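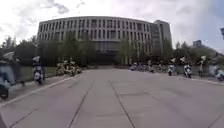
Lambrakis Plazas — a small collection about open ground

Welcome, and thank you for stopping by! Lambrakis Plazas is a set of 833 pictures of the big paved spaces that sit in front of public and office buildings: the slabs and their joints, the curbs, the strips of grass, the trees, and whatever people leave parked along the edges.

What's inside
833 pictures in 12 folders, one folder per site
notes.txt in each folder, with paving type, weather and planting
sites.csv, which lists the folders by name (Elari and Dinico are the two largest)

Notes on the labels
Paving was labeled first and greenery second, so the tree labels are a bit rougher — please be patient with them. Scooters and bicycles share one label for now. Overcast days are well covered, bright sun much less so, and we'd dearly love more of it.

Older copies named Trultora hold only the first 100 pictures.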